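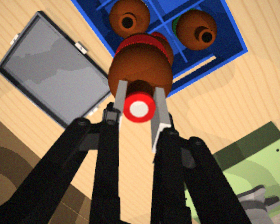
1/ Went to the Woment open day this afternoon. The invitation promised "a robot at work" and a light lunch. The lunch was very light. The robot was in a simulator, on a projector, in a room with 58 chairs and one working blind.

2/ I'm fine with this. I've been to robot demos with a real arm in them and mostly you look at the back of a tall man's head. At a screen you look at the back of a tall man's head, but sitting down.

3/ The job: take a bottle out of a blue crate, put it in a hole in a gray tray. Then do it with another bottle. If you've ever unloaded groceries you have a rough idea of the plot.

4/ Our host was Nikola Wasilewska, who runs the simulation group and has clearly given this talk to people's parents. She called the software Skisum. A man in the second row wrote down "ski sum" and underlined it.

5/ The view is from the gripper, looking past its own fingers. It takes a minute to get used to. Everything on the table is tilted and you keep wanting to straighten your neck. By the third run half the room was leaning left.

6/ Someone asked why brown bottles. Nikola said the shiny dark ones are harder for the software to see, so if it copes with those it should cope with the easy ones. Someone else asked if they were beer. She said they were polygons.

7/ She let us pick which bottle went next. Democracy took four minutes. The robot waited with far more grace than I did.

8/ The caps are different colors, so you could at least cheer for one. I was for yellow rim, red middle. The row behind me was solidly for red rim, white middle, and got kind of personal about it. 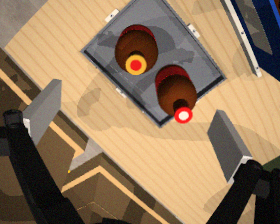
9/ Q&A. Fadime Canpolat, who packs for a living and came on her own time, wanted to know what happens when a bottle is sticky. Nikola said they haven't modeled sticky. Fadime said "well, I have." Best exchange of the day and it isn't close.

10/ She also asked how many tries the thing had had. 338 that morning, before they opened the doors. Fadime said she got one, on a Tuesday-shift kind of morning, with a supervisor watching.

11/ To Woment's credit, they showed a bad run too, without being asked. Bottle meets edge of tray, bottle goes for a roll across the table, fingers close very carefully on nothing. I've had job interviews like that.

12/ Afterward you could drive it yourself with a game controller. There was a line, made up of grown adults pretending to hold a place for their kids. I waited through it and knocked over a bottle almost at once. A boy behind me said "you have to go slower" in the voice of a tired surgeon.

13/ Things I took home: one pen, one tote bag, and a flyer for the evening talk on moving all this onto a real arm. Same room, 6 p.m., next month. Bring a sweater. Sit on the right, the blind on the left is the broken one.

14/ Yes, I signed up. Fadime did too. She's bringing a sticky bottle.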